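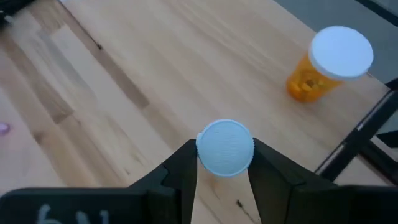
Every family I have ever known well has had a smell, and ours was caraway. My grandmother kept it in a crock on the windowsill in Kostbridge, and she put it in the rye bread, the cabbage, the soup, the soft cheese and (to my brother's lasting horror) a certain kind of cookie. When I moved into my own place I bought caraway the way most people do, in a little jar from the supermarket, and I went on buying it like that for years, twisting off one small round white cap after another, the kind with the tiny grip notches around the edge, and wondering why my bread never tasted like hers. I blamed the oven. I blamed the water. For a whole winter I blamed the flour, which was perfectly good flour and deserved better from me.

The answer was in Veltusitz, a village I had heard about all my childhood and never thought to visit. I went in May, when the caraway is in flower and the fields look as though somebody has shaken a lace tablecloth over them. The bus lets you off by the church, which has 1738 carved over the door, and from there you walk downhill past the pond, past a great many dogs, until the road turns to gravel and you arrive at the farm of Svatopluk Ďurica.

Mr. Ďurica is a tall, stooped man with enormous hands, and he doesn't like to talk before he has fed you. So we ate. There was bread, there was lard with onions, there was a plate of pickled things I couldn't name, and there was a bowl of caraway in the middle of the table, as salt might be on yours or mine. He took a pinch, rubbed it between his palms and held them out for me to smell. I am not much of a crier, but it was my grandmother's kitchen exactly, right down to the windowsill.

"Two years," he said, and went back to his bread.

He meant the plant. The old caraway of the district is a biennial. You sow it in spring and it sits there through the first summer as a modest tuft of feathery leaves, looking like a carrot with no ambition. It sleeps under the snow, and the following year it shoots up, flowers, sets seed and is finished. There are annual kinds now that do the whole job in one season, and Mr. Ďurica grows a strip of those too, down by the road, for a packer who wants them. He is polite about them. The biennial field is up behind the barn, though, and that's the one he walks you around twice.

The seed he sows there goes by the name Vaněk, after the schoolteacher who first kept it apart from the rest, and it has been passed from farm to farm ever since in flour sacks and coffee tins. Three households in the village still grow it. They cut it early in the morning while the dew is on, so the seed doesn't shatter, and dry it in sheaves in the loft with old bedsheets spread underneath. I asked whether a machine might do the cutting. He told me a long story about his cousin's combine, and I gathered the answer was no.

Most of the crop is sold through Indar, the small co-op shop beside the bus stop, which also sells rubber boots, birthday candles and an excellent poppy seed cake. Last year's harvest from the hill field came to 929 pounds, and the woman behind the counter told me that figure with so much pride that I wrote it on my hand. She weighed mine into a paper bag, folded the top over and then, after looking me up and down, threw in another scoop for the journey.

I have been baking from that bag ever since. Mr. Ďurica told me whole seed will keep its strength for up to a year if it's stored somewhere cool and dark, so mine lives in the back pantry behind the oatmeal. I grind it only when I need it, in the mortar, and just enough to crack it. For a two-pound rye loaf I use a good tablespoon in the dough and another scattered on top, pressed in with a wet hand so it doesn't all end up on the bottom of the oven. A teaspoon goes into the pot with new potatoes. I have even made the cookies - my brother ate four, complaining the whole time.

The bag is getting light now, and I've written to Veltusitz to ask about the next harvest. The reply came on the back of an Indar receipt. The hill field is in its first summer, he says, and I will have to wait.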